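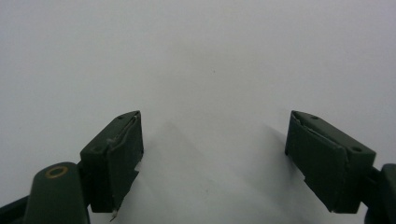 Pusteo hand gripper, grip log data card

Pusteo is a hand-held two-finger gripper built at the Dekalthorpe shared workshop, and this folder holds what we recorded with it in December. The mechanics are fine. The finger pads I have my doubts about. Both are wrapped in green tape, and it wrinkles over the block and lifts along the lower edge, so treat any claim about friction (mine included) with care. The Kun build notes call tape "equivalent to cast rubber." I have seen no test that says so.

Contents: 2503 grasp attempts, 8 objects, 2 operators. Labels were entered by hand at the bench. 7 recordings have no label and I left them in.

Known problems
Pad wear was not logged. Success rates from early and late sessions should not be compared.
"Success" means the object left the table. It says nothing about whether it stayed held.
The Bivcombe import script drops the last row of each file. Check your totals.

Use: fine for trying out a loader. I would not train anything on it that has to work.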